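**Séance du conseil municipal : la suspension était-elle vraiment nécessaire ?**

**mireille_des_hauts** – novembre 2024

Bonsoir à toutes et à tous ! Je rentre de la mairie de Zondwood et je suis encore un peu remuée, alors pardonnez-moi si je m'étale. Vous savez que l'opposition voulait poser sa question sur le marché de la cantine (le fameux contrat Lenlow, signé en juillet). Le micro a été coupé, un élu s'est levé, un autre l'a retenu par la manche, et la séance a été suspendue pendant 12 minutes. En tant d'années de conseils, je n'avais pas vu ça.

**papy_tilleul**

Merci Mireille, on compte sur toi comme toujours ! Moi j'étais au fond et je n'ai pas vu la même chose. L'élu avait déjà parlé deux fois, le règlement intérieur est clair là-dessus – et retenir quelqu'un par la manche, ce n'est quand même pas une agression.

**courgette77**

Je ne suis pas d'accord, papy, avec toute l'affection que je te porte. On parle d'un avenant de 2000 euros par mois voté sans débat. Si on ne peut pas poser de question là-dessus, on la pose où ?

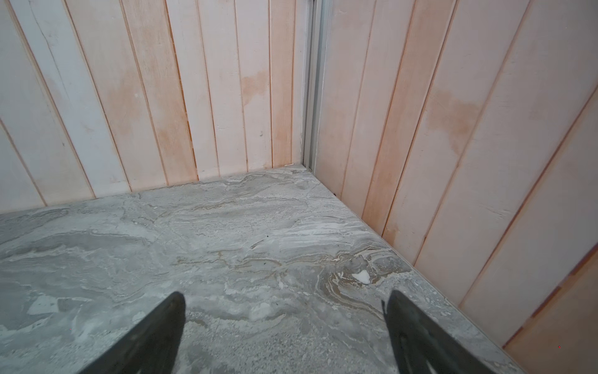

*Le plan de travail gris, effet marbré.*

**mireille_des_hauts**

Très joli, ce gris ! Pour revenir au conseil : la liste Golov annonce un recours, et la pétition a déjà 400 signatures. Je l'ai signée en sortant, je ne m'en cache pas.

**papy_tilleul**

400, c'est bien, mais combien viennent de la commune ? La dernière fois, on en avait trouvé 100 qui habitaient ailleurs. Attendons au moins le procès-verbal avant de crier au scandale.

**tang_du_canal**

Bonjour les voisins, je lis plus que je n'écris, mais j'ai demandé à l'accueil : le procès-verbal sera affiché avant la prochaine séance, et l'enregistrement audio peut se consulter sur demande écrite. J'y passe demain matin, si quelqu'un veut m'accompagner.

**courgette77**

Je viens avec toi ! Papy, tu es invité aussi, on se disputera en chemin.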